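The Trouble With Battle of the Bands
By Shoaib Qureshi 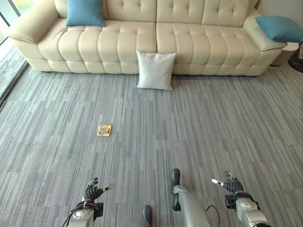
Does a school battle of the bands help young musicians get better? Mostly it helps the ones who already have a lot of friends in the bleachers, and the playing has little to do with it.

I went to the one at Brisier High in January with an open mind, or as open as mine gets. There were 7 acts. A duo called Rumetti played two songs they had written themselves, with a bridge that changed key and landed. They got 200 votes. The winners did a cover everyone knows, started it too fast, and got 400. Their singer plays soccer and student council likes him.

I don't blame the singer. I do wonder why we let a phone poll decide who gets studio time, when the poll was open before the last act had plugged in. Teachers tell me the contest builds confidence. Whose? The girl on bass in Rumetti packed up before the results were read.

The prize came to $900 in recording time, paid for by Gratico, the music store on the corner. That money could cover a lot of lunchtime sets with a decent PA and no ranking at all. The school says a plain concert wouldn't draw a crowd – maybe so, though I haven't seen it try one.

Next year there will be judges as well, I hear. I'd like to know who picks them.

Letters to the editor: drop off in the newsroom | © The Akbari Student Press | Back to top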